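Home > Local news > Community

Breakfast sets on offer to new tenants in Hurkden

Apr 4, 2021

People moving into their first rented flat in Hurkden can now apply for a free breakfast set, under a scheme run by the Astirholm housing trust. The trust has put together 348 sets and will hand them out from its office on Tóth Street, next to the Ramen noodle bar.

Each set has a two-slot toaster, two bowls and two cups. The bowls come in soft colours, one pink and one green, and the cups are blue. Plates and cutlery are not part of the set, but can be asked for on the same form.

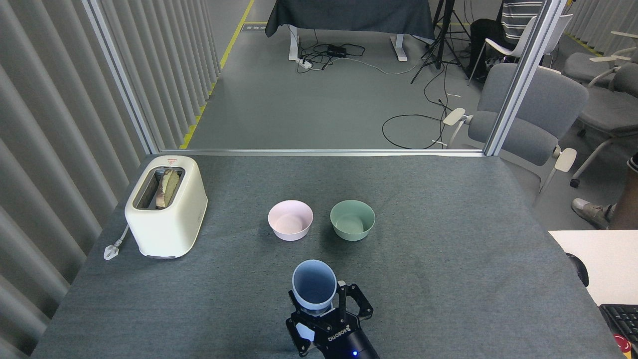
A toaster, bowls and a light blue cup of the kind offered to tenants.

The trust asked 700 tenants in March what they had gone without in their first weeks. Many said they had a cooker or a fridge from the landlord but very little to eat and drink from. A toaster was the item named most often, ahead of a kettle and a saucepan.

The cups and bowls are plain and light, and take up little room in a small kitchen. Tenants in the flats above the old market had told the trust that cupboard space was short – in several of them there is a single shelf for crockery and food together.

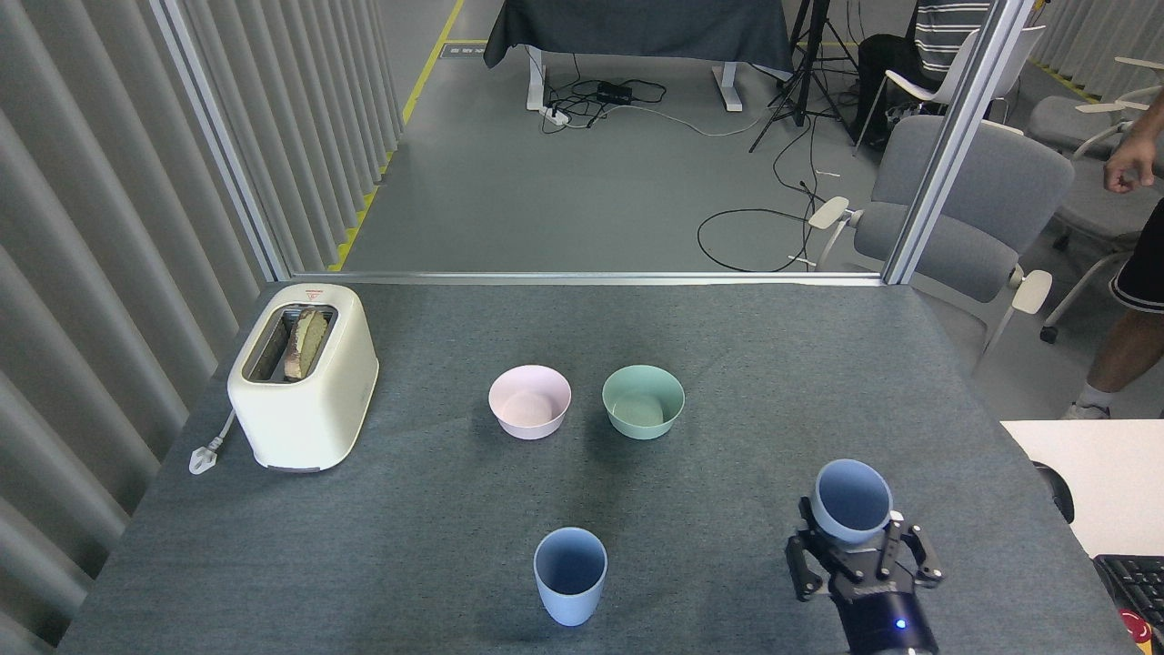
Applications are open to anyone who has signed a tenancy in the town since the start of March. The form asks for a copy of the tenancy agreement and takes a few minutes to fill in. Paper copies are kept at the library desk and at the trust's office.

Sets must be collected within 15 days of the confirmation letter. Those who cannot get to Tóth Street can ask for delivery inside the town boundary, at a charge of £7. The trust does not deliver to the villages at present.

Toasters are covered for a year and faulty ones can be swapped at the office. Cups and bowls will not be replaced if broken, although spare ones may be available later in the year.

A similar offer for bedding is being looked at. The trust said it would decide once the breakfast sets had gone out.

Filed under: Housing, Home & Kitchen, Hurkden
12 shares | 3 comments

Contact the newsdesk | © 2021 Hurkden local news | Back to top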